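Home > Window > Curtains > Lotesstead Lined Curtain, Pale Gray

Lotesstead Lined Curtain
Sold as a pair. Hooks included, patience extra.

The Lotesstead is a plain curtain for people who have looked at the patterned ones and come away feeling shouted at. It hangs, it closes, and it opens again in the morning if you ask it nicely. Mireille Collet drew it up for Homine after a winter in a rented apartment with a streetlight directly outside the bedroom, and she has never forgiven the streetlight.

The face fabric is a cotton blend with a soft, dry feel. The lining is sewn in along the top and both sides and left loose at the hem, so the two layers can shrink at their own speeds without starting a feud. Expect some 3 percent shrinkage on the first wash. We suggest you wash before you hem, and we know perfectly well that you won't.

Color

Pale Gray is the only color at present. We did try a Slightly Less Pale Gray. Leilani Hutchins in our sample room could tell them apart and the rest of us just nodded. Purple is the shade we get asked for most, usually by parents of nine-year-olds, and it may turn up in October if the dye house answers its phone.
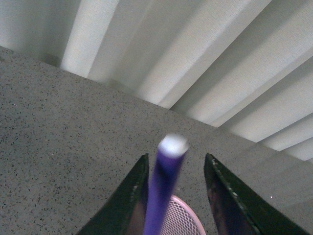 Something purple, for those still hoping.

If you're matching a wall or a sofa, order a swatch first. Screens lie about gray more than any other color, and a gray that looks clean at noon can go faintly green by suppertime.

Length and fit

Measure from the rod to wherever you want the fabric to stop, then have someone else measure it too. Delwyn and Rawiri Gilchrist, who fit curtains for us, have been handed a great many measurements taken from memory.

For a crisp line, stop the hem just short of the floor or sill. For a fuller look, let it rest on the surface and pool a little.

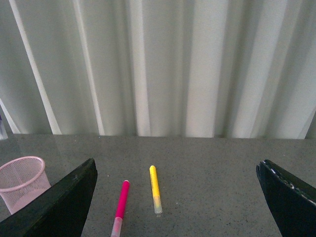 Fullness matters as much as length. The pair should measure 2 times the width of your rod when laid flat. Skimp on this and you'll have a bedsheet on hooks. The folds need a day or two to settle after unpacking, and a steamer will hurry them along. An iron will too, but then you have to stand there ironing a curtain.

Care

Machine wash cold, hang to dry. Take the hooks out first.

Returns

Unhemmed pairs can come back within 100 days. Hemmed pairs are yours, and we wish you both well.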